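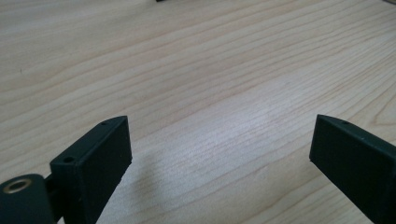 **How long before I can put stuff on the table after oiling it?**

Give it 10 hours before anything light, and 2 full days before plates, laptops or elbows.

## Oiling your Senville top

1. Wipe off the dust with a dry cotton cloth. I use an old T-shirt!
2. Sand lightly with the grain, 252 strokes or 2,000, whatever your arm can stand (I quit way early).
3. Pour a little Pistwood oil on the cloth, never straight on the wood.
4. Rub it in along the grain, working from one short end to the other.
5. Wait 10 minutes, then buff off whatever is still sitting on top.

**Note:** I like a second coat in March, when the heating has been on for months.

**Caution:** Oily rags can catch fire by themselves. Lay them flat outside to dry, please!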